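Molladach Two-Arm Bench Kit

Can it tidy up after the kids yet? I get asked that more than anything else, so I'll put the answer right at the top of the page – sort of, slowly, and I wouldn't sell it to you as a housekeeper.

You get 2 arms, both grippers, the front rail with its mounting plates, and a printed setup guide that I wrote myself (sorry about the jokes). The arms come wired and tested. Plan on an afternoon to bolt everything down and get them moving, longer if you've never done it before. I'm still slower at it than my nephew!

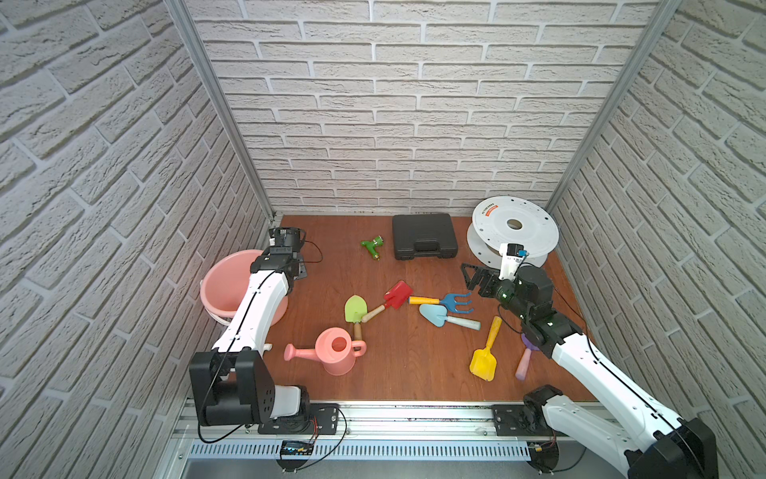

Small stuff with a decent handle is where I'd start. A toy trowel lying by itself is a nice first job. Pile a few tools up so the handles cross and it gets a lot harder, and anything round and smooth loves to roll away just as the fingers close. Laundry? Please don't ask me about laundry. I've been at one sock since June.

Rozália Major at Irkine bought a kit for sorting returns in her shop, and she still does the fiddly ones by hand. I think that's a fair picture of where things are.

Warranty: 12 months on motors and joints
Spare gripper fingers: sold in pairs
Heaviest item I'd try: 500 grams
Ships from: Jilaldale

Questions before you order? Write to me through the contact form and I'll get back to you myself.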